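Tips > Clothes & Storage > Winter woollies

Putting knits away — and finding them again

Did the whole lot on Wednesday, so writing this down before I forget. One jumper, one bag, one roll. No more big vacuum sacks that come out like a paving slab.

Wash first. Always. Moths go for the grubby bits, cuffs and collars mostly. Then dry flat, and leave it a full day longer than you think. Anything damp goes in a clear bag and comes out smelling like a shed.

Rolling — arms in, fold in half longways, roll from the hem up. Not tight. Push the air out with your forearm, fold the end of the bag under. Clear bags only, you want to see what's in there without opening 8 of them.

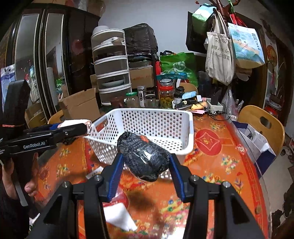

Dark one, rolled and wrapped, at the basket.

Baskets with holes beat boxes with lids. Air gets round, you can see in from the side, and a cut-out handle means you can drag it off a high shelf with one hand. Mine are from the market in Plellport, 3 for not much. Rounded corners if you can get them, square ones snag the bags.

Work on a table, not the bed. Clear plastic over the tablecloth is ideal — wipes down, nothing picks up fluff. Wipe it before you start, crumbs stick to wool like anything.

Weight: chunky jumper is over 400 g, so don't stack them deep. Two layers and stop. Heavy at the bottom, obviosuly.

Black and navy look the same once bagged. Slip of paper inside, facing out, whose it is and what it is. Pencil, biro can come off on the wool.

Cedar balls — fine, but sand them every year or they do nothing. Lavender, same, needs replacing. Arwel Maddocks down the road swears by conkers, tried it, no idea if it did anthing.

Bring it all back out by December. Shake, hang for 25 minutes near an open window, creases mostly drop. Save the bags for next time if they've not split.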